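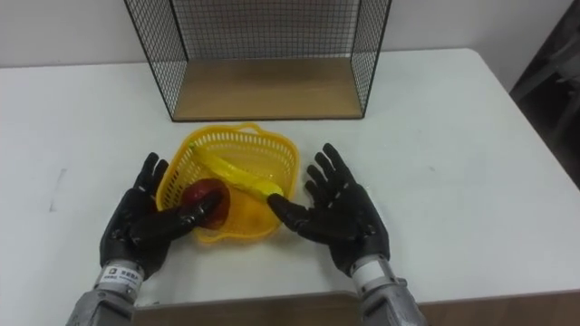

Zanele Shabalala asks whether apples and bananas may share one basket, or whether the Pilmont fruit program now requires them to be kept apart.

They may share a basket. The guidance asks for separation only when fruit will stay out overnight. Bananas give off a gas that speeds ripening in apples and most other fruit, and the effect over a single working day is small.

The question reached us several times this week in different forms. Pilmont Workplace Services is therefore posting the full fruit and tabletop storage guidance in this thread, in the order in which it appears in the handbook.

Scope. The guidance covers shared fruit in open work areas, meeting rooms and kitchenettes at the Costley and Balby buildings. Personal food kept in a desk drawer or a bag is outside the program.

Baskets. Each participating area receives two plastic baskets. Perforated sides are preferred, as air can reach the fruit from all directions. Solid bowls, including ceramic and glass, may stay in meeting rooms until they are replaced in the ordinary course.

Basket size. Shallow baskets are the standard. Fruit stacked in several layers bruises at the bottom, and the bruised pieces are found last. One layer is the rule for soft fruit. Apples and oranges may be placed two deep.

Filling. Deliveries arrive before 9 a.m. The receiving area should move fruit from the delivery carton to the basket by hand, one piece at a time. Tipping the carton over the basket is the most common cause of damage recorded by the program.

Heavier fruit goes in first. Bananas go in last and lie on top or along one side. They should never carry the weight of apples.

Washing. Apples, pears and grapes are to be rinsed under cold running water and dried with a clean cloth or paper towel before they are put out. Soap is not to be used on fruit. Bananas and oranges need no washing for the basket, although anyone peeling an orange may wish to rinse it first.

Drying matters more than the notice in some kitchenettes suggests. Water left at the stem end of an apple is where mold begins. The revised notice will say so.
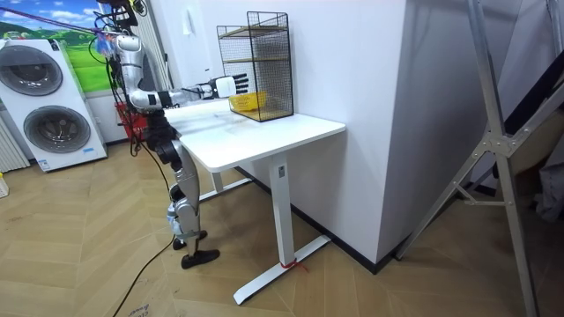 Placement is the part of the guidance that has changed most since last year. Baskets were formerly kept in the middle of the table, where they competed with laptops, paper and elbows. Areas are now asked to give the basket a fixed home at the far end of the table, against the wall. A wire-mesh unit with an open front serves well: the small yellow basket sits on the bottom level, and the light wooden shelf near the top remains free for other items. The basket can be brought forward when people want it and put back when they have finished.

Dima Moussa has asked whether a closed cabinet would be acceptable in place of an open unit. It would not, at least for fruit. A closed cabinet holds moisture, and what people cannot see they tend not to eat. Closed cabinets remain suitable for tea, sugar, napkins and sealed snacks.

Upper shelves. Light items only. Paper napkins, a stack of clean plates or a folded cloth may be kept above the fruit. Cleaning sprays may not, whether or not the cap is locked. Please move any spray bottle to the cupboard below the nearest sink.

Tables that adjust in height. Before raising or lowering a table, check that anything standing at the wall end is stable and clear of wall fixtures, outlets and window sills. Tall units should be emptied of glass beforehand. A basket of fruit may stay where it is if the table is moved slowly.

Cords. Charging cables should run behind or beneath the table and must not pass through a storage unit. Areas that have no outlet near the wall end may request a cable tray from Facilities.

Sunlight. A north wall or an interior wall is best. If the only available wall faces a window, the unit should stand at the shaded end. Fruit in direct afternoon sun will soften well before the next delivery.

Quantity. The standard order is five pieces for each basket. Areas that finish early may ask for more through the Camenzind order form, and areas with fruit left over are asked to reduce the order before they start discarding it.

On that point, the Balby building cut its discarded fruit by nearly half after the smaller order was introduced. Costley has seen less change, which we attribute to the number of staff who work there only part of the week. The Costley order will be reviewed in December.
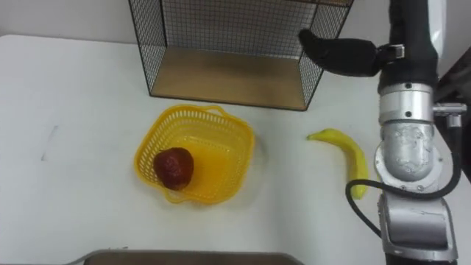

Sorting at the end of the day takes a few minutes. Take the basket to the table, remove the fruit, and look at each piece on all sides. Firm, unbroken fruit goes back. Anything with a split skin, a soft spot larger than a thumbprint or a sour smell goes to the compost bin.

Bananas for the next day should be laid to one side, away from the apples, and left uncovered. They should not be refrigerated while any green remains at the stem. Fully yellow bananas may be refrigerated; the peel will darken, and the fruit inside remains good for some days.

Overripe bananas are welcome at the Balby kitchen, where they are used for baking. Please place them in a paper bag marked with your area and leave the bag on the counter by 5 p.m. Unmarked bags will be composted.

Cleaning the basket. Wash it weekly in warm water with a small amount of dish soap. A soft brush reaches the openings in the sides better than a sponge. Rinse it, shake it, and let it dry upside down on a rack. Do not place the basket in the dishwasher, as thin plastic warps on the lower rack and the basket will then rock on a flat surface.

Cleaning the unit. Wire mesh collects dust where the wires cross. A dry brush once a month is sufficient in most areas. Wooden shelves and base panels should be wiped with a cloth that has been wrung out well and then dried at once. Standing water stains pale wood, and the stains do not come out.

Cleaning the table. White tabletops show juice and banana marks quickly. Wipe with a damp cloth and mild soap, then with a second cloth. Abrasive pads leave dull patches and should be removed from any area that still has them.

Fruit flies. If flies are seen, remove all fruit, wash both baskets and wipe the unit the same day. Check the drain in the nearest sink and the bottom of the compost bin, which are the usual sources. Fruit may be put out again the following morning.

Allergies. Several colleagues react to banana or kiwi. Where an area has been notified of an allergy, the fruit concerned is to be left off the order entirely. Moving it to the second basket is not sufficient.

Amerley Agyeman is the contact for allergy notices in both buildings. Notices are confidential, and the person concerned does not need to be named to the area.

Display fruit. A few areas have plastic or wax fruit left from earlier displays. It should not be mixed with real fruit in the same basket. We have received one report of a bitten wax pear and would prefer not to receive another.

Labels. A basket may carry a small card giving the delivery day. Cards should be clipped to the rim. Adhesive labels leave a residue on plastic that holds dirt, and removing it has taken up more cleaning time than any other task in the program.

Replacement. Cracked handles and broken rims are to be reported and the basket taken out of use. A replacement in the same size will be sent with the next delivery. Colors may vary according to stock, and requests for a particular color cannot be guaranteed.

Josefien Van Rooij writes to ask whether areas may buy their own wire units. They may, provided that the unit is open at the front, has no sharp wire ends and fits within the depth of the table. Facilities will not reimburse purchases made without a request on file.

A correction to our earlier post: the order form closes at noon, and the time given there was wrong. Late orders from this week have been accepted and need not be sent again.

The printed notice for kitchenettes is being revised to match this thread. Old notices may stay up until the new ones arrive, with the line on drying added by hand if convenient.

Further questions on orders and deliveries go to Lungile Hendricks at the Costley service desk. Questions on tables, shelving and cables go to Facilities through the usual request page.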